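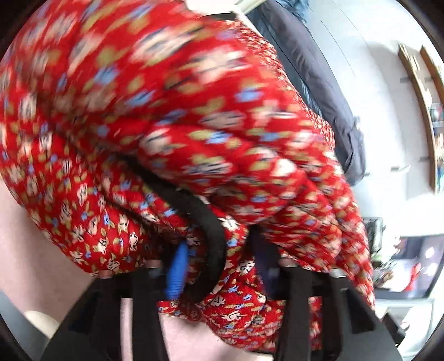 Open Day at Gilness: Laundry, Mostly

You go in through the loading side. No sign, or there was a sign and it had come down. A man with a lanyard waves you past the bikes and up a ramp and then you're in it, the long low building at Gilness where Proren has been teaching machines to deal with clothes. July, hot, doors propped open at both ends. 116 names on the visitor list, according to the clipboard. A line for coffee already.

I'd come for the arms. Everyone comes for the arms. They get to those late in the day, though, and first you get the hand tools, and I ended up spending most of my time there.

The hand tool is a gripper without a robot. Black, two halves, a camera looking out over the fingers. You hold it and do a chore with it. Hang a dress. Pull a sleeve the right way out. The camera sees what the fingers see, and a machine learns from that later on, or is meant to. Proren runs people through this in shifts, with real clothes, in rooms dressed up as ordinary rooms. Shelves, a screen, things hanging up. I was told the rooms get rearranged every week so the software doesn't fall in love with one particular wall.

Joon-young Yoo runs the garment side. Talks fast, walks faster. I have four pages of notes from him and can read perhaps two.

"Boxes are polite," he said. We were halfway down a corridor. "You pick up a box, it's the same box. You pick up a skirt and it's become a different skirt."

He has been at this for 7 years, the last three with Proren, before that with a smaller outfit called Gunik that made feeders for sewing lines. Gunik's trick was to keep the cloth flat. Flat on the belt, flat under the needle, never let it fold. Good business, he said, and it drove him crazy. At home nothing is flat. At home it's a heap on a chair.

So, heaps. First demonstration, ten thirty, a woman in running shoes took a printed dress out of a pile with the tool and got it onto a hanger. Took her maybe a minute. She made it look like nothing. Then they asked for somebody from the crowd and a retired bus mechanic went up and he was at it a good deal longer, swearing softly, the shoulder strap coming off every time he went for the other one. Big round of applause when it stayed. He bowed.

Then me. I'd like to report that I did well.

The thing is lighter than it looks and the fingers don't close where you expect. You aim for the edge of the fabric and get a pinch of the middle. You get two layers when you wanted one. My wrist kept wanting to roll, the way it does when you shake out a shirt, and the tool doesn't love that. Too quick and the camera only gets streaks. "Slower," said the woman in running shoes. Slower. Slower than that. By the third try I had one side of a blouse on the hanger and the other side around my thumb.

They keep the bad tries, by the way. I asked. Some of them, anyway. A grab that misses and gets fixed is worth having, Yoo says, as long as it does get fixed. The ones where you just drop it and stare at the floor go in a differnt folder.

What did they want out of a good one? I pushed on this a bit and got it in pieces, in between other people's questions. The fingers should be in view. The cloth should be in view, most of it, which is hard with a big loose garment because it swings right up in front of everything. Don't hurry the turn. Finish what you started. And vary it, vary it, vary it. Bright prints, plain grays, thick seams, slippery linings. Patterns are a headache and also a gift, he said. A busy floral hides its own folds. The eye slides over them. But it gives the software a lot to hang on to when the cloth moves, and a plain navy sweater gives it next to nothing.

I hadn't thought about any of that before. I own a plain navy sweater.

Lunch was sandwiches under an awning, paid for by Amarasinghe, the family firm that does hotel linen up and down the coast and has put some money in. Their people were easy to spot, nice shoes, very direct questions. How many pieces an hour. What happens with a button missing. One of them wanted to know about wet sheets and kept on wanting to know about wet sheets. Proren's answer, each time, was not yet. I liked them for saying it.

A hotel linen room wants speed and it wants the same item all day. A house wants neither. This came up at the table and it got a little warm. The Amarasinghe side would be happy with a machine that did pillowcases and nothing else, today please. Yoo would be bored to death by it, he more or less told them so, with a mouth full of egg salad. I gather this is an old argument. They were laughing by the end. Somebody passed the pickles.

Afternoon, the arms. Two of them on a bench behind a low rail, same style of fingers as the hand tool, which is the idea of it all, what the person's hand did the arm's hand should be able to do. Kids to the front. A pile of clothes tipped out on a table.

First run, the left arm went in, came up with a T-shirt, held it. Right arm found the hem. A pause. A long one, long enough that a small boy said "is it broken" in a carrying voice. Then it moved again and laid the shirt out, nearly straight, and folded it in half, and there was a noise from the crowd I can only describe as the noise people make at a toddler on a balance beam.

Second run, a pair of shorts. Fine. Quick, even.

Third run, a long skirt with a gathered waist. No good. It picked up the waist and the hem together and folded that, carefully, into a sort of parcel. Tried again and made a tidier parcel. One of the engineers reached over the rail, after the arms had been stopped, shook it out and tipped it back in. Next time it got the waistband by itself and everybody cheered, and then it dropped it. Cheers anyway.

I asked for a number. You have to. They gave me 200, that being the number of garments the arms had been through that week, with people watching and scoring each one. Ask what share came out right and the answer is a sheet of paper with a lot of columns. Shirts, good. Towels, very good. Anything with straps, a shrug. Anything with elastic, another shrug, bigger. I wrote down STRAPS and underlined it twice and I don't recall now what the second line was for.

There was a side room too, past the arms, that a lot of visitors missed. Worth the detour. Racks of the hand tools from the last few years, oldest on the left. The early ones are huge. You'd need both hands and a good breakfast. Finger pads went through every kind of rubber, some of them sticky enough to pull the fuzz off a sweater (they had the sweater, poor thing, pinned up on the wall with a hole in it). Tips got narrower. Handles got shorter when the people doing the work complained about their forearms, and I was glad to hear someone had listened. Thirty minutes is the longest stretch anybody works now before a break. Used to be an hour.

I talked with two of the regulars while they were on one. Students, both. One studying dentistry, which she said helps. The other had got so used to the tool that she reaches for things at home with two stiff fingers. Jam lids, pens. Her mother has remarked on it. Pay's decent, they said, and the room is cool, and you get to listen to whatever you like. Boring? Sure, some days. The pillow covers are boring. The dresses are not, you can't go on autopilot with a dress.

Do they think it'll work? The dentistry one pulled a face. "It'll do towels." And the dresses? "Ask me when I'm a dentist."

By four the crowd had thinned out. The arms were off, the rail was down and a couple of kids were being allowed to squeeze the hand tool on a sock. Squeeze, let go, squeeze. One of them got the sock over the other one's ear. Yoo was crouched beside the bench with the long skirt in his hands, turning it round and round at the waist, showing a colleague where the elastic bunched up and where he'd want the fingers to go in next time. I said goodbye. He said, did you try the straps. I said I'd tried. He said come back in the fall, they'll have new tips by then, thinner, and they're going to have a go at bedding.

The shuttle to the station leaves from the far gate and not from the one on the flyer. I walked the long way round to find that out, past the open doors, and there was still someone in there hanging up shirts.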